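Hilo rápido de baos al vapor porque me lo habéis pedido 200 veces y estoy harta de contestar por privado. Va a trozos, que tengo la masa levando

1/ Lo primero, la vaporera. De bambú, tapa trenzada, el borde amarillo. La mía es de Grostalero y la tengo desde abril 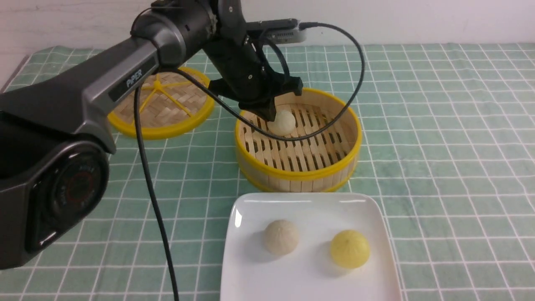
2/ y de momento cero quejas. Antes usaba una de metal y el agua de la tapa me caía encima de los bollos. Salían con manchas, como con viruela. Con el bambú eso se acabó

3/ La masa: harina floja, agua templada, levadura seca, azúcar, una cucharada de aceite. Nada más. Amasar hasta que no se pegue a los dedos. Si se pega, paciencia, NO más harina

4/ 40 minutos tapada con un trapo húmedo. En verano menos. Hoy en mi cocina hace un calor que da miedo asi que la miro a la media hora

5/ Los amarillos: calabaza asada y bien escurrida, hecha puré, y quitas agua de la receta. Lo de escurrir es en serio. La primera vez no lo hice y aquello era papilla

6/ También se puede con cúrcuma pero a mí me sabe a medicina. Va en gustos

7/ Los pliegues. Aquí llora todo el mundo. Disco de masa más gordo en el centro y fino en los bordes, relleno en medio, y el pulgar se queda quieto — el que trabaja es el índice, pellizca y gira, pellizca y gira

8/ Esto me lo enseñó Tin-yau Hung en el taller de Lirnton y me hizo deshacer el mismo bollo hasta que me salió. Qué señor más pesado. Qué razón tenía

9/ Que el cierre quede bien apretado arriba, un giro y listo. Si queda flojo se abre con el vapor y adiós jugo

10/ Segundo reposo ya formados, un cuarto de hora. No os lo saltéis porfa. Es la diferencia entre un bao y una piedra

11/ Al vapor: agua hirviendo ANTES de poner la vaporera, fuego medio, 12 minutos los pequeños. Separados entre ellos que crecen. Papel de horno debajo o una hoja de col, si no se quedan pegados a las tablillas y a ver quien los saca enteros

12/ Apagar y NO destapar. Dos minutos de reloj con la tapa puesta. Si abres de golpe se arrugan, me ha pasado más veces de las que pienso confesar

13/ Relleno: carne picada de cerdo, jengibre, cebolleta, soja, un chorrito de aceite de sésamo. Para los de calabaza prefiero pasta de judía dulce, la de Chang viene en bote de 700 gramos y da para dos tandas largas

14/ Limpieza de la vaporera: agua caliente y cepillo, sin jabón. Y secar al aire, abierta, la tapa aparte. Guardada húmeda coge moho en nada, a mi hermana se le murió así la suya

15/ Congelar: ya cocidos y fríos. Del congelador directos al vapor, 8 minutos. El microondas los deja como goma, no me lo discutáis

16/ Me preguntan por la de Grorno, no la he probado, no sé deciros

17/ Me pita el temporizador — luego subo las cantidades exactas que las tengo apuntadas en un sobre de la luz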